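Subject: Re: [tenants-action] Saturday's turnout, and the petition

Crisóforo Tapia wrote:

> Can we agree a start time for the Town Hall steps and stick to it?
> Last time half of us were there at 5 and the megaphone came at 6.
> Also, has anyone had a reply from Finance about the rent rise, or
> are they still "looking into our looking into it"?

Crisóforo, the megaphone was with me, and I was on the bus, and the bus was in a queue behind the march we had organised. I accept full blame.

To your questions. Finance has replied. The letter runs to two pages and thanks us for our interest in the budget, as if we were thinking of buying it. The rise goes to the vote in April as planned. Councillor Carrillo will speak against it. Councillor Olletti will speak for some time, and we shall find out which side he is on when he sits down.

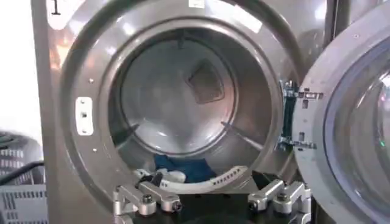

Jona asked on the phone last night whether we should bother with the petition at all, given what happened to the last one, and whether the hours would be better spent knocking on doors in Olletti's ward.

My view is that we do both. We have 800 names, and under the council's own rules that buys us five minutes at the microphone before the vote. Last year's petition got a paragraph in the minutes with the name of our street spelt wrong, but it was a paragraph. The doors matter more, I agree. Nearly everyone I spoke to in that ward thought the rise had already gone through — a handy thing for people to think if you are about to put it through.
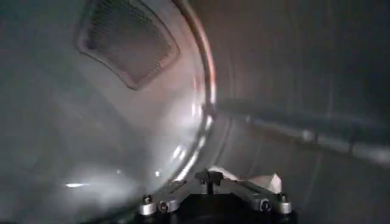
Grey metal and a bit of white cloth.

So, for the steps: 5 p.m., megaphone included. I will take an earlier bus. Please bring the long banner and both poles, as one pole makes it a flag. Speakers get three minutes each, me included, and someone else should hold the watch.

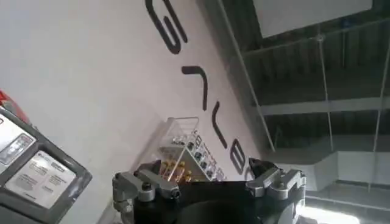

We also need 9 people for the public gallery, the number of seats they let us book. Wear something warm, clap only when the chair isn't looking, and no singing until the vote is done. If you want a seat, write to me off-list by noon tomorrow.

Nobuhle Zulu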